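Ticket 1364 - Dreser booking sync drops the last hour of the day
Status: open, then closed, then open again (sorry)
Site: Flindham

Okay, so I'm writing this up as I go, partly for support and partly so I don't repeat myself next time. We use Dreser for the shared calendar at the Flindham building, the one people book rooms and tools through. Since the February update, any booking that ends at midnight just vanishes from the printed day sheet. It's still there on the web page. It's still there on my phone. The sheet by the door, though, stops at 11 p.m. like the last hour never existed.

First thing I tried was the obvious one, clearing the cache and logging in again. No change. Then I deleted the printer and added it back, which took most of my lunch because the driver page kept timing out, and that made no difference either except that it now prints in landscape. (I've left it that way. It's kind of nicer!)

Next I exported the whole calendar to a spreadsheet to see whether the bookings were missing at the source. The export came out at 676 rows, and every midnight booking was in there with the right end time. So the data is fine, and whatever eats the last hour does it somewhere between the calendar and the day sheet.

I made a test calendar with one booking in it, 11 p.m. to midnight. Blank sheet. I changed the end to 11:59 and it printed perfectly. Changed it back, blank again. I did this more times than I want to admit.

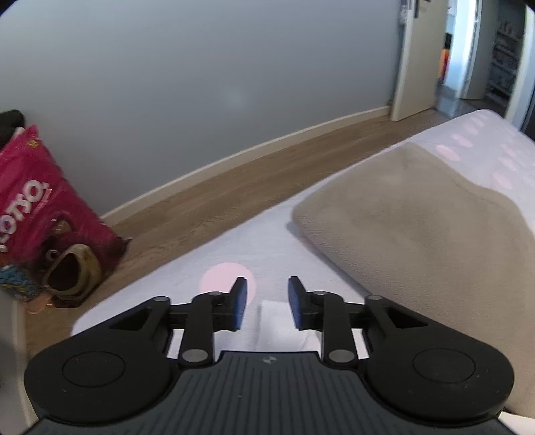
Van Dijk wrote back on the ticket mid-afternoon: the day sheet reads midnight as the start of the same day, so the booking looks like it ends before it begins and gets thrown out. Check your time zone setting before you do anything else, and if it says "floating," pick a real one and save twice.

Well, mine did say floating. I have no memory of choosing that. I picked the right zone, saved, saved again, printed the test calendar and there was my booking, 11 p.m. to midnight, big as life. I closed the ticket and felt great for maybe an hour.

Then I printed the real calendar and it was missing again. Argh. The repeating bookings made before the update still carry the old setting, and only new ones pick up the change. Opening an old one and hitting save fixes it, but I've got 300 of those to get through and I can't find a way to do them in bulk. The Grarkport site has the same version and says theirs is fine, so I'm guessing they never had floating turned on.

For now I've set the sync delay to 20 seconds, which stopped an unrelated double-printing thing, and I'm ending every new late booking at 11:59 until there's a proper fix. Reopening this one. If there's a bulk re-save hidden in the admin menu, please just tell me where it is - I've looked under Tools, Calendars and Advanced already.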